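Kitard two-tier wire rack: a small thing I am very pleased with

I bought the Kitard because the tea and coffee corner at our place had got out of hand, and after a couple of months with it I want to tell everyone.
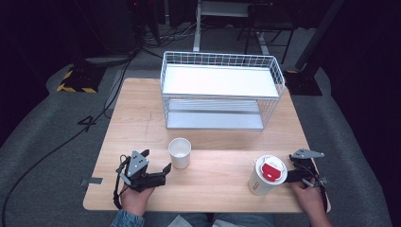
It's a plain white mesh rack with two levels, open at the front at the bottom, and the top level has the mesh coming up round it like a shallow tray. That little wall is the bit I love! My old shelf (a Vostska, flat top, no edge at all) used to shed paper cups every time someone reached past it. With the Kitard you can put a stack of cups up top, knock it with your elbow and everything stays put.

The lower level is ribbed, and I wasn't sure about that when I ordered. Narrow things like stirrers want to lie along the ridges, so I stand mine in a mug. Takeaway cups with lids on are fine down there, and so are boxes of teabags, biscuits, the sugar tin and all the other bits that used to wander across the table. The flat panel on top is much better for anything small or tippy.

Putting it together took me 15 minutes, and I'm slow. The sides go on first, then the panels, and there are 4 screws which you should leave a bit loose until the whole thing is standing square. I tightened mine too early and had to go back, so learn from me. No tools needed apart from the little key in the bag.

Cleaning is easy on the top (damp cloth, done) and a bit fiddly on the mesh, where coffee splashes dry into the corners of the squares. An old toothbrush sorts it.

Grumbles? Only two. The feet are bare, so I stuck felt pads under mine to protect the tabletop, and I do wish the lower level were a touch taller for the really big cups. The Noltavach version has more height, but it's deeper as well and would have eaten half our table.

I got mine from Nyamweya in May and they packed it well, no dents or bent wires. I've already ordered another for the bathroom, and I'm eyeing up the desk next.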